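首页 问答 自动化 规范与标准 登录

小型夹爪抓塑料齿轮，作业规范应该怎么写？

Fletcombe
我们小组在写一份内部作业规范，内容是用两指夹爪从蓝色台面上取放塑料齿轮。初稿写了三条：第一，下降时两指要张开，齿轮在中间；第二，夹爪合拢之前停顿300毫秒；第三，合拢以后才可以提升。同事认为第一条太模糊，“在中间”没有办法检查。我想请教，对中应该以齿轮的外圈为准，还是以中心的金属件为准？我们的齿轮和台面都是蓝色，颜色很接近。

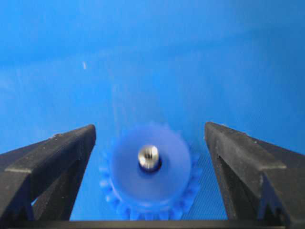

Goltell觉得应该以金属件为准，外圈和背景颜色太近，边缘容易判断错。我担心的是，如果金属件压得有一点偏，这个标准就不可靠了。
分享 2　　浏览 397

Hemant Uniyal
我的意见是两个基准都写，但是要分主次。金属件用来定位，外圈用来复核。规范里面请写明允许偏差是多少，用什么方法量，多久量一次。我们的做法是每100次取放抽查一回，结果记在表里，超过偏差就停机。
另外，您的初稿缺少“等待位置”这一条。夹爪没有任务的时候，应该张开，停在零件的上方，并且留出足够的距离。

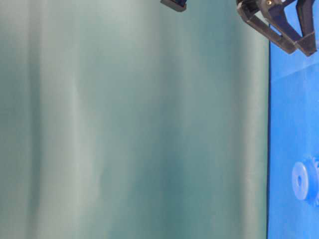

等待的高度也要写成数字，不要只写“安全高度”，因为每个人的理解不一样。还有一点，人员伸手进去调整零件以前，必须先停机并确认，这一条建议放在规范的最前面。正式的安全要求请查您当地适用的标准，内部规范不能代替它。
分享 2　　评论 2

Bhatt
换一个别的颜色的台面就好了。
评论 0

Prondik
楼上说得也对，不过换了台面以后要重新做验证，旧的记录不能继续用。我们去年11月换过一次，版本号忘记改，后来查记录很麻烦。建议规范首页写清楚版本、修改人和修改内容。停顿时间我不确定，300毫秒对我们够用，您那边请自己试一试。
评论 2

相关问题
夹爪指尖多久检查一次？
抽查记录表需要保存多长时间？
换零件型号以后要不要重新验证？
等待位置和原点可以是同一个点吗？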